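【新闻稿】Wakham 共享工坊的双手夹爪做出来了,图纸和零件表一起放出来

2021年8月16日

分享 96 | 评论 4

大家好,我是 Manon Sandhu,Wakham 共享工坊的常客,也是这篇新闻稿的作者。工坊让我写得正式一点,我试过了,写到第二段自己都读不下去,所以还是照平时说话的样子来吧!

先说正事:我和 Hubert Zalewska 一起折腾的手持双夹爪项目 Dredow,从今天起公开全部图纸、零件表和装配笔记。谁想在家里或者自己附近的工坊做一套,都可以拿去做,改了也不用跟我们打招呼(当然,打个招呼我们会很高兴)。

Dredow 是什么呢?一句话,就是两只拿在手里的夹爪,左手一只,右手一只,人用它们去收拾桌上的小东西,动作录下来,以后给机械臂学着用。我们最想让它学会的活儿特别家常:把散在桌上的电池收进分格盒里。我家抽屉里常年滚着一堆五号七号,想找一节能用的要翻半天,这个项目说到底就是从那个抽屉开始的。

第一版是七月做的,说实话丑得要命。手指是直接打印出来的光面塑料,电池一夹就打滑,夹起来转半圈又掉回桌上,Hubert 在旁边笑得直不起腰。后来换过橡胶垫,也试过往上面涂胶,涂胶那次我洗了三遍手还是黏的。
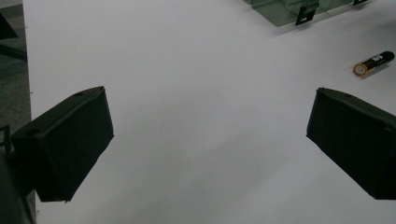 手指是整个项目里返工最多的地方,光是指尖的角度我们就吵了好几个晚上。Hubert 想要又尖又细的,说这样伸进小格子方便;我想要宽一点的,夹圆柱形的东西心里踏实。最后定下来的是现在这种黑色的方块形手指,端头斜着切一刀,朝里的那一面留得又宽又平,两指张开以后中间的空当很大,横躺的一节电池从哪个方向接近都有余地。边角已经有点毛了,我不打算修,用旧了整片换掉就行,图纸里单独给了这个零件。上表面那几个圆形凹孔的位置也请照着图纸来,第一次打印的时候我自作主张挪了一个,结果整根手指重做,耗材白白扔掉。

台面我要多说两句,因为来工坊看过的朋友问得最多的居然是这个。我们在木桌面上铺了一块白色的哑光板,两侧是铝型材。白板不反光,深色的电池放上去一眼就能看见,影子也柔和。最早我们直接在木桌上练,木纹花花的,回放录像时看得眼睛疼。铺板子这个主意是 Hubert 出的,我当时还嫌麻烦,现在收回!

装配本身真的不难。会用打印机、会拧螺丝、耐得住性子理线,就够了。我的第一套从拆包零件到能开合,花了整整一个周末,第二套一个晚上。最磨人的是线:每只夹爪后面拖着一根,走得不好就会拽手腕,练一会儿胳膊就酸。我们现在的办法是让线顺着前臂往后走,肘部再松松地绑一下。绑带别勒紧,我勒紧过,手指头都麻了。
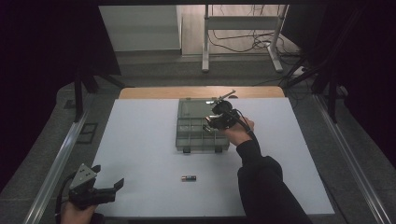

Dredow 双手夹爪练习台:右手一只停在分格盒上方,左手一只张开,电池放在白板靠前的位置。

再说说软件。夹爪的开合数据用一个叫 Zistska 的小程序记录,也是 Hubert 写的,界面朴素得像二十年前的记事本,不过它不崩,我很满意。它和录像对时间的部分还在改,目前偶尔会差一点点,回放时能看出来手已经合上了、曲线还没跟上。知道这个问题,正在弄,请大家先别在留言里催他(他会看的,而且会看到半夜)。

至于练习本身,我们给自己定的第一批目标是录 190 段动作,每段都从电池在板上开始,到电池进格子为止。掉了的也留着,不删。我一开始很想删,谁愿意把自己手滑的样子放出去啊,可 Hubert 坚持说失手的片段以后也有用,我想想也对,就忍了。

整理数据的活儿我们放在 Gautier,就是工坊靠里那间小屋子的名字,里面有一张长桌和一台风扇声音很大的旧电脑。想来看的朋友可以提前写信约,来了请换鞋,咖啡自己倒。想上手试夹爪也欢迎,左撇子尤其欢迎,我们俩都是右撇子,左手那只到底顺不顺手,心里一直没底。

材料方面有几件事要提醒一下。打印手指的时候填充开到 100%,别省,空心的夹几次就会有响声。螺丝请按零件表上的长度买,长一点点都会顶到里面。还有小朋友在旁边的时候,电池请收好,练完数一遍再走人,这一条我是认真的。

下一步想做什么?我想让夹爪能自己把盒盖前面的小卡扣拨开。现在遇到卡扣还是要放下夹爪用手来,很破坏节奏。Hubert 则想把整套练习台做成能折起来塞进车后备箱的样子,好带去别的工坊给大家玩。两件事先做哪件还没谈拢,欢迎来信站队,我先替自己拉一票。

图纸、零件表和装配笔记在 Wakham 工坊的项目页上可以直接下载,不用注册。做的过程中卡住了,可以在项目页下面留言,最好把打印件的照片一起贴上来,光说“装不上”我们真的猜不出是哪儿装不上。做成了也请发来看看,颜色越怪越好。

媒体联系:Manon Sandhu,Wakham 共享工坊
技术问题:Hubert Zalewska,Dredow 项目

本网站使用 Cookie 以改善您的浏览体验。继续浏览即表示您同意我们使用 Cookie。
订阅 Wakham 工坊通讯,新项目上线时发到您的邮箱。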